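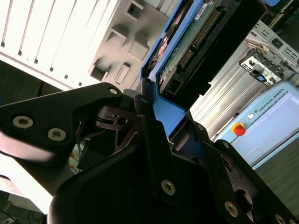 Jeder Auszubildende wechsle eine Festplatte schneller, und für Fälle, in denen der Rahmen klemmt, brauche man ohnehin wieder einen Menschen: So lautete ein Leserkommentar unter unserer letzten Ausschreibung. Für die Taktzeit stimmt das nach unseren Messungen. Für den klemmenden Rahmen liegen bisher zu wenige Daten vor, um es zu bestätigen oder zu widerlegen. Mit der hier ausgeschriebenen Stelle soll sich das ändern.

Prüftechniker/in (m/w/d) Robotische Handhabung, Schwerpunkt Geräteservice
Mastero Prüftechnik, Standort Rinov
Vollzeit (100 Prozent), zunächst befristet auf zwei Jahre, Beginn im März

Das Vorhaben

Mastero untersucht im Projekt Kendevska, welche manuellen Tätigkeiten in Werkstatt und Haushalt sich mit handelsüblichen Roboterarmen und Parallelgreifern nach heutigem Stand ausführen lassen. Wir entwickeln keine eigenen Roboter und verkaufen keine. Auftraggeber sind Betriebe, die vor einer Anschaffung wissen wollen, welcher Anteil einer Tätigkeit unbeaufsichtigt läuft und wie viel Nacharbeit übrig bleibt.

Der Werkstattteil umfasst derzeit das Entnehmen und Einsetzen von Festplatten samt Einbaurahmen, das Stecken und Lösen von Kabeln sowie das Sortieren von Schrauben. Zum Haushaltsteil gehören das Ausräumen einer Spülmaschine, das Zusammenlegen von Handtüchern und das Befüllen von Vorratsdosen. Die Stelle ist dem Werkstattteil zugeordnet. Vertretung im Haushaltsteil kommt vor, im Schnitt an zwei Tagen im Monat.

Stand der Ergebnisse

Aus der ersten Phase liegen 1396 protokollierte Versuche mit Festplatten vor. Das Greifen bei bekannter Lage ist weitgehend beherrscht. Schwierigkeiten machen das Einfädeln in die Führung, Rahmen mit wenig Griffläche und alles, was an einem Kabel hängt. Bricht der Arm einen Versuch ab, greift das Personal ein, und der Eingriff wird mit Ursache und Dauer erfasst. Die zweite Phase ist auf 2000 Versuche ausgelegt und schließt verdrehte, schlecht ausgeleuchtete und absichtlich falsch eingelegte Teile ein.

Ihre Aufgaben

Aufbau und Rückbau der Versuchsstände nach Prüfplan
Einrichten von Greifpunkten, Anfahrwegen und Kraftgrenzen am Bedienpanel
Durchführung der Versuchsreihen, einschließlich Vergleichsreihen von Hand
Protokollierung von Abbrüchen, Eingriffen und Beschädigungen
Sichtprüfung der Steckverbinder an den Prüflingen vor und nach jeder Reihe
Wartung der Greifer, Nachziehen der Verschraubungen nach Drehmomentvorgabe
Mitarbeit an den Berichten für die Auftraggeber (deutsch, gelegentlich englisch)

Die Vergleichsreihen von Hand machen etwa ein Viertel der Arbeitszeit aus. Sie sind eintönig und müssen trotzdem sauber ausgeführt werden. Wer ausschließlich programmieren möchte, wird mit der Stelle nicht zufrieden sein.

Voraussetzungen

Abgeschlossene Ausbildung in Mechatronik, Elektronik, IT-Systemelektronik oder vergleichbar
Praxis im Umgang mit ESD-gefährdeten Baugruppen
Sicheres Lesen von Prüfplänen und technischen Zeichnungen
Deutsch mindestens B2

Erwünscht, aber keine Bedingung: Erfahrung mit Universal Robots oder einem anderen kollaborativen Arm, Grundkenntnisse in Python, Erfahrung im Serverbetrieb. Die Einweisung in die Arbeitssicherheit erfolgt bei uns in den ersten beiden Wochen. Ohne sie wird kein Versuchsstand eingeschaltet.

Konditionen

Bruttogehalt 3607 Euro monatlich bei 38 Wochenstunden, zwölf Gehälter. 29 Urlaubstage. Arbeitsbeginn zwischen 7 und 9 Uhr, kein Schichtbetrieb. Mobiles Arbeiten ist nur an Berichtstagen möglich. Arbeitskleidung und ESD-Schuhe werden gestellt. Eine Übernahme nach Ablauf der Befristung hängt von der Auftragslage ab und kann derzeit nicht zugesagt werden.

Auswahlverfahren

Nach Durchsicht der Unterlagen laden wir zu einem Termin in Rinov ein, Dauer drei Stunden. Er besteht aus einem Gespräch und einer praktischen Aufgabe: Sie tauschen mehrere Laufwerke von Hand, schreiben dazu einen Prüfablauf für den Arm und benennen die Schritte, an denen Sie mit einem Abbruch rechnen. Bewertet wird der Prüfablauf; Ihre eigene Geschwindigkeit beim Tausch bleibt unberücksichtigt. Reisekosten mit der Bahn, zweite Klasse, werden erstattet.

Bewerbung

Lebenslauf, Zeugnisse und ein kurzes Anschreiben bitte als eine PDF-Datei über das Bewerbungsformular, Stichwort Kendevska Werkstatt. Auf ein Foto bitte verzichten. Nennen Sie im Anschreiben eine Tätigkeit aus Ihrem bisherigen Beruf, die Sie einem Roboterarm heute übertragen würden, und eine, bei der Sie davon abraten. Je zwei Sätze genügen.

Unterlagen abgelehnter Bewerberinnen und Bewerber werden sechs Monate nach Abschluss des Verfahrens gelöscht.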